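Why Is Orange So Easy to Spot?

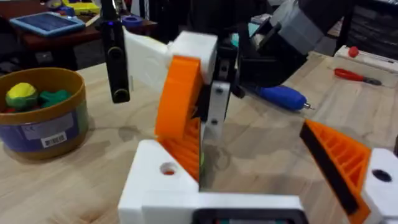 Orange and white parts close up.

Look for orange on your way to school. You might see it on traffic cones, on a road worker's vest or on a life jacket. People pick orange for these things so that others will notice them quickly.

Light from the sun looks white, but it is a mix of many colors. When sunlight hits an orange vest, the dye in the vest soaks up most of the blue light. Much of the red, orange and yellow light bounces off and reaches your eyes. Your brain reads that mix as orange.

Orange also stands out from what is behind it. The sea and sky are often blue, and blue is nearly the opposite of orange on a painter's color wheel. Grass and trees are mostly green. A small orange float is easy to find on a big blue lake.

Some safety vests look as if they glow. They have a special dye that takes in light we can't see, called ultraviolet, and sends it back out as light we can see.

Try it yourself

Cut small squares of orange, green, brown and gray paper, all the same size. Ask a grown-up to scatter them on the grass. Walk back 40 steps and turn around. Which color do you see first? Try again in the evening and write down what changed.

Written by Yesenia Chávez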